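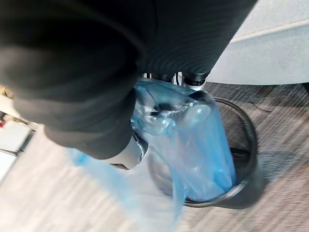
Re-entry rules and last entry time at Pristwood Warehouse?

Posted by Daniyal Ansari

Hello everyone. I am going with three friends to the May all-night party at Pristwood Warehouse in Brirndale. Our train arrives only at 11:40 pm, and the ticket page says last entry is at midnight. I paid 20 for an early ticket and I do not want to lose it. Does the door really close at this time, or is there some flexibility for people who already have tickets? Also, can we go out for food and come back in? I wrote to the promoter, Wellbridge, two times but received only the automatic reply. My ticket number ends in 366, if this helps somebody from the team who reads here.

Enda Keane

I was there for the closing party last fall. Midnight means you must be in the line by midnight, and they scanned people until the line was finished. From the station take the 19 bus, it stops by the canal bridge and you walk five minutes. A taxi is faster but the drivers often bring you to the old entrance on the wrong side.

For food: there is no re-entry after 1 am. Before that you need a wrist stamp, and you must ask for it on your way out – they do not offer it. The smoking yard counts as inside, so no stamp for this. One truck in the yard sells fries and toasted sandwiches until 4.

Please bring a real ID. A photo on the phone was refused to the couple in front of me.

Wijesinghe

just go early, room two is small (400 people i think was the limit) and when it is full you wait on the stairs. lockers are card only

Daniyal Ansari

Thank you both. We changed to the earlier train and will eat before. Does anybody know if the lockers are big enough for a travel backpack?

Contact the moderators | Copyright of posts remains with their authors | Back to top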